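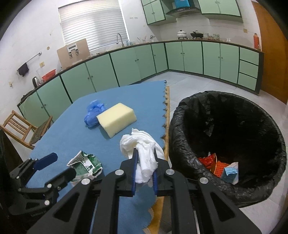

Someone in the replies wants to know why anyone would pay 335 quid for the Gevex starter kit when a litter picker does the same job for a fiver. Fair question. I've had the thing since August, so let me have a go at it.

For the uninitiated: Gevex sells you the hand-held grippers, the charger, and a login to Fenis, their training service. You tidy up with the grippers, upload the lot, and Fenis sends back a model for your arm. That's the pitch.

The litter picker doesn't upload anything. It also doesn't email me to say my wrist movements were "below the recommended smoothness", so let's call that one a draw.

Build first. The linkages are good. The blue finger pads are very good — crumpled tissue is a horrible thing to pick up, all air and no edges, and they pinch it without fuss. Crisp packets also fine. Wet sponge, less so.

Fenis asks for 135 clean runs per task before it'll train. "Clean" means no drops, no fumbling, and no stopping to answer the door. I did rubbish-into-bin. My forearms would like a word.

Of my first 135, it threw out 5. I thought that was generous until I watched them back and found one where I'd put the rubbish in the bin and then taken it out again.

The manual is by someone who has met a kitchen but never used one. Page one: "Clear the worktop of all domestic objects." Mate, where do you think the kettle goes?

How it stacks up: the Escobedo set costs 553 and comes in a nicer case. The Gresley is cheaper than either, and after a fortnight the pads came off mine in the washing-up bowl. I wasn't meant to have it in the washing-up bowl, but still.

Verdict so far: hardware yes, manual no, Fenis ask me again once the second batch is back. It's been "in the queue" since 18th November.

And yes, I still own the litter picker. It lives in the car.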